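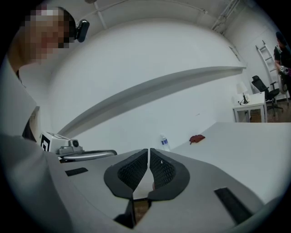
Attachment 1: the two black finger pads, nearly touching

Ticket: Digital coupons showing as applied, then missing from the receipt
Opened by: Shiela Talavera
Assigned to: Daniyal Kazmi
Product: Plekden loyalty app, Mottram register software
Opened: Nov 24, 2021

Shiela Talavera
Hi team, me again! We've got a weird one at the front end. Customers clip a coupon in the Plekden app, the register screen shows the discount, the total even drops, and then the printed receipt has them paying full price. And full price is what gets charged to the card, so it isn't only a printing thing. I had 12 people at the service desk about it before lunch and I've been refunding the difference by hand (my poor wrist). It seems to be mostly the store coupons, the dollar-off ones. Paper coupons are fine. I rebooted register 4 and it did it again on the very next order.

Daniyal Kazmi
Hey Shiela, thanks for writing it up so clearly. Could you send me a couple of transaction numbers, one that went wrong and one that went right? Also, are these folks typing in a phone number or scanning the app? And does it matter whether they do it at the start of the order or at the end?

Shiela Talavera
Sent you five of each. I hadn't thought about start or end, so I went and stood by the lanes for a bit. Everybody who had trouble put their phone number in at the end, after the cashier hit Total. I tried it myself with a can of soup and a coupon for 44 cents. Number first, I got my 44 cents. Number last, I saw it on the screen and then poof.

Daniyal Kazmi
Perfect, that's a huge help. I can make it happen on our test lane now too. When the number goes in after Total, Mottram asks for the coupons a second time, and the second answer comes back saying they're already used. So it takes them off again right before payment. I'm passing this over to Selvaraj, who looks after the offers side.

Selvaraj Rathnayake
Picking this up. I went back through the logs and the double request has been there since August, but we used to ignore a repeat from the same order. Last night's update tightened the one-use check to stop people redeeming the same coupon at two stores, and now it blocks the repeat as well. My change, so I'll own that one. I count 400 orders so far where a coupon got dropped, across all the stores on this version.

For now, please have cashiers ask for the phone number before they hit Total. If they forget, they can void back to the item screen, wait for the coupon lines to clear, and start the loyalty step over.

Shiela Talavera
Okay, taped a note to every register. Lane 7 still lost one, but I'm pretty sure that was the new kid pressing Total out of habit. What about the shoppers who went home and haven't noticed? And their coupons say Used in the app, so they can't even try again!

Selvaraj Rathnayake
Both covered. I'm putting the dropped coupons back in people's accounts with a new end date, and I've sent the order list to Horacio Urrutia in your main office so he can decide about refunds. Please don't refund anyone twice if they're on his list.

Daniyal Kazmi
Fix is on the test lane. Same order number now counts as one redemption, no matter how many times the register asks. I ran it with the number first, last, and entered twice, and the discount stayed put on all three. Two different orders with one coupon still gets refused, as it should. Going out to your store tonight after close.

Shiela Talavera
Opened with it this morning and did my soup trick both ways. 44 cents off each time, on the screen and on the receipt. No one at the desk about coupons yet. I'll leave the notes up through the weekend just in case. Thank you both!

Status: Resolved, refund list still with Horacio Urrutia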